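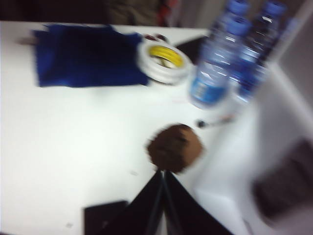
Noctilucent clouds!! Finally, after four summers of setting alarms and standing about in my dressing gown looking at nothing. Wed 7 July, and I am writing this with wet socks on the radiator and no sleep in me at all and I don't care. I'd got it into my head that they would be faint, a sort of rumour of a cloud you'd have to be talked into, and they were BRIGHT, like somebody had run a fork through milk. The sky behind them was a proper royal blue, very close to the folded cloth on the white table in the photo, the same way of getting darker as you look into the middle of it. I've tried three times to get that blue with coloured pencils this morning and the cloth is nearer than any of them.

So, in order, before I forget. Pilar rang just after ten last night and said the north looked clean and was I coming up Vomusmont or not. I said I'd got work in the morning. She said so had she. I was at the bus stop with a flask eleven minutes later. The 33 goes as far as Tivis and then it's the track, which was horrible, all ruts, and my head torch has developed a habit of going off when I look down. Rocío was already up there by the wall with the good binoculars and a bag of cherries. She'd walked from the Zevis side, in the dark, in sandals.

The top is 700 metres, enough to be above the valley mist, and you can see all the way along the northern horizon apart from one clump of pines. It was cold. I'd brought the thin gloves like an idiot. For ages there was nothing except the ordinary glow along the bottom of the sky, and Capella winking away low down, red and green and white, so lively that a man with a dog stopped to ask us if it was a drone. Pilar gave him the full talk on scintillation. He took a cherry and went home, poor thing, he missed it by a quarter of an hour.

Then Rocío said "that's not cirrus" very quietly. And it wasn't. Ordinary cloud goes dark against the twilight and this was lit, a thin smear just under Capella, bluish white, and as we stood there it came up and out sideways and started showing ripples. Little tight ones, like sand when the tide's gone out. I have read so much about these and I still said "what IS it" out loud. They're ice, tiny crystals, more than eighty kilometres up, so high that the sun is still on them when it's been down for hours for the rest of us. Ice, in July! Up there the summer is the cold season, and I love that so much I had to say it to the other two again even though Rocío was the one who told me in the first place.

By 2 the display had reached a good hand and a half above the horizon and there were proper billows in it, and a bright knot on the left that Pilar thought was a whirl. I drew it five times. The drawings are dreadful but I did put the time on each one, and a note of where Capella was, and Pilar says that makes them worth keeping.

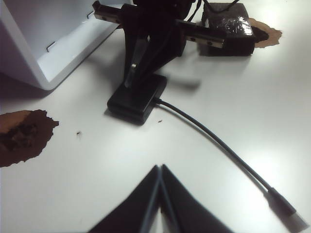
What I hadn't expected was how slow and quick it is both together. You stare and it's still. You look down to find the lid of the flask, look up, and the whole left-hand end has been combed the other way. Rocío kept the binoculars on it and did a running commentary, and I wish I'd written that down instead of drawing, because she's much better at saying what she sees than I am ("herringbone, herringbone, gone woolly, oh, there's another lot behind").

It faded from the bottom up, or seemed to. The dawn came through underneath, all peach, and the ripples got paler and paler until I was only seeing them because I knew where they'd been. Skylarks started while it was still nearly dark. Nobody talked much going down. I fell in the big rut, the one by the gate, hence the socks.

Breakfast at Alexiou, who open at six for the quarry lot. Eggs, that thick toast, two coffees. Pilar had her laptop out and was already going through old reports to see who else had been lucky, and she read us one from 1475 metres up somewhere in the Alps where the chap had slept through his alarm and seen only the last bit from the hut toilet. I laughed till I had to put my fork down.

Things to do: new battery for the head torch, and check the switch. Proper gloves. Find a softer white pencil, the one I've got skids on dark paper. Ring Mum and tell her to look north if she's up in the night, she usually is. Ask Rocío if she really walked back to Zevis in those sandals.

Forecast for tonight is clear until one, then cloud from the west. Pilar has texted already. Going to have a lie down first.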